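# About Velleck

Hi, I'm Anjani Ismail, and I run Velleck with my friend Adi Sopacua. We help people speak up about the language their town does business in: street signs, school letters, council forms, the voice on the phone at the clinic. If you grew up speaking Hurnitz and can't get a parking permit in it, you're exactly who we had in mind!

It all began with one letter. Adi's mother got a tax notice she couldn't read, and the Bramel town office told her to find a neighbor who could. I was furious (still am, a bit), so we wrote a petition at my kitchen table and 289 people signed it.

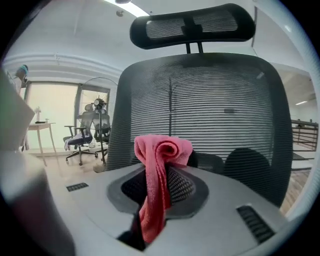

*Black mesh office chair with a headrest and a pink cloth.*

These days we have 132 paying members and a mailing list of almost 200. Last November we handed the council 2936 signatures asking for bilingual forms, and the vote is still pending – so yes, we're still calling them every week.

We don't take money from any political party. Dues pay for printing, the phone line and our translator in Lubis, who works much faster than we deserve.

Want to join, or got a letter you can't make sense of? Write to either of us. I usually answer at night, Adi before breakfast.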